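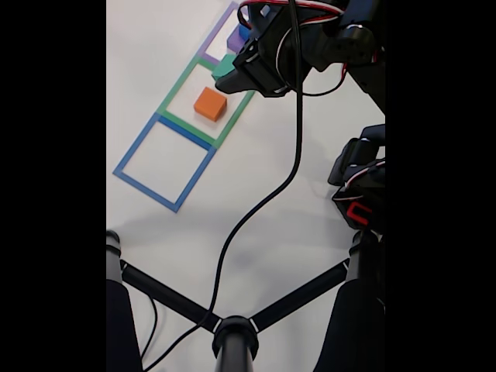

3. What the households told us about storage

3.1 Who we spoke to

I should say straight away that I came to this part of the study with a bit of a chip on my shoulder. I grew up in a house where the kitchen and the dining room were separate, and my mother would never have dreamed of knocking the wall down, so when Poonam Bajpai and I started visiting remodelled homes in Murnow and Undcombe I was half hoping people would tell us they regretted it. Mostly they didn't! But what they had to say about cupboards was far more interesting than what they had to say about walls, and that's what this section is about.

We visited 40 homes, all of which had joined a kitchen to a neighbouring room within the last seven years. In 21 of them the other room had been a dining room, and the rest were a mixture of sculleries, back parlours and (in one very odd house in Undcombe) a former coal store with a window put in. Visits took place in the late afternoon where we could manage it, as we wanted to see the kitchen while somebody was cooking in it. I took the notes and Poonam did the measuring, which suited us both.

3.2 Cupboards lost and cupboards gained

When a wall comes out, whatever was hung on it has to go somewhere. This sounds too obvious to put in a paper, but a good many owners told us they hadn't thought about it until the units were already on order. One couple in Murnow had lost the whole run of wall cupboards over their old worktop and were keeping their dinner plates in a sideboard at the far end of the new room. They had got quite used to the walk. Another owner had moved everything into deep drawers under an island and said she would never go back to bending into a base unit with a torch.

We measured shelf and drawer space wherever the owners still had their old plans (Figure 3). On paper nearly everyone had come out ahead. Asked whether they had enough storage, though, people answered quite differently, and the reason seems to be where the new space was put. Tall larder units by the garden door hold an enormous amount, but if you cook at the other end of the room you stop using them for anything you need in a hurry. Poonam started calling these "holiday cupboards" in her notes and the name has stuck, I'm afraid.

Figure 3. Storage before and after remodelling, by type of unit, for homes with surviving plans.

3.3 Worktops, and what ends up on them

Worktop length was the thing owners were proudest of, and the thing they had least of in practice. Some 80 centimetres of clear surface beside the hob was what most cooks asked for when we let them choose freely, and plenty of the larger kitchens didn't offer it. Islands fill up with post, school bags and fruit. Owners with a small separate table in the room complained about this much less, so I would gently suggest that designers stop treating the table as the first thing to sacrifice.

Vandana Lodhi, who read an early draft of this section, pointed out that our visiting hours would make clutter look worse than it is, and she's quite right. We went back to a handful of the Murnow homes in the middle of the morning and the islands were a good deal clearer, though the post was still there. I have left the afternoon notes as they stand and would ask readers to bear the time of day in mind.

3.4 A note on the older houses

The terraces at Brarkadham were left out of the measuring altogether. Their chimney breasts eat into the room at such awkward angles that Poonam and I couldn't agree on what counted as usable wall, and after a long February of arguing over it we decided to treat them separately. They come up again in Section 5, along with the floor plans.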